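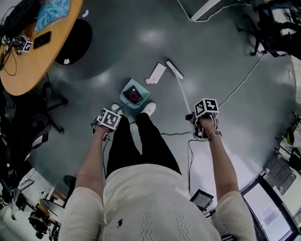 Fig. 1. Floor clearance beside the round table, dustpan in use.

Workroom log, Stockdale building
14th October
Entry by Parveen Sikder. Copied to Nahom Dinsa and Ebise Wubshet.

Subject: dry cleaning of the epoxy floor, and revision of the end-of-session procedure.

The floor in the workroom was gone over by hand this afternoon before the wet clean booked for the evening. The long-handled tool and the teal dustpan were used throughout. The area next to the round table was taken first, as it collects the most paper. Larger items were lifted in the dustpan and set apart for checking before disposal, in line with the rule adopted in April after a delivery slip from Drerkero was thrown out with the sweepings.

One dark square item with a red circular design was taken up in the pan. It may be a small card or a package. It has been placed in the found-items tray and will be held there for 10 working days. Colleagues who recognize it should initial the tray sheet and remove it. A white piece of paper was lying close to the dustpan and is to be checked for writing on both sides before it goes to recycling.

Observations on the tools:

The teal dustpan remains serviceable. Its slim handle allows the pan to be moved without bending fully, and the pan can be tilted back to keep flat items from sliding out. Flat items remain the main difficulty. Card and paper tend to ride under the lip on this floor and have to be approached from the side, with a short stroke. Ville Kinnunen recommends holding the pan still and bringing the white tool toward it in every case. I found this correct for paper and less useful for grit.

The gray-green coating shows pale debris clearly and dark debris poorly. Dark items near the chair bases are easily missed. The wheeled chairs should be rolled clear before the floor is started, and anything left on a seat should be moved to a shelf first. Cables that hang over the rim of the table are to be lifted and laid on top, so that neither the tool nor a chair wheel catches them.

Time taken was 23 minutes, against 18 minutes at the previous entry. The difference is accounted for by the corner with the equipment stands, which had been left out last time. It should be included from now on — the dust there was considerable.

Supplies: the replacement dustpan set from Clornar has not arrived. The order is entered in the Index under 377. Sumeya Chala has agreed to follow it up and to ask whether the handles can be supplied separately.

Procedure, as revised:
Personal items, phones and bags off the table.
Chairs rolled out, seats cleared.
Loose paper and cards collected and checked.
Floor swept from the walls toward the table.
Pan emptied, tools returned to the hook by the door.

Outstanding: a second hook is needed, and the tray sheet is nearly full. Ebise Wubshet to print a new one. The evening wet clean will be entered separately by Nahom Dinsa.

P.S.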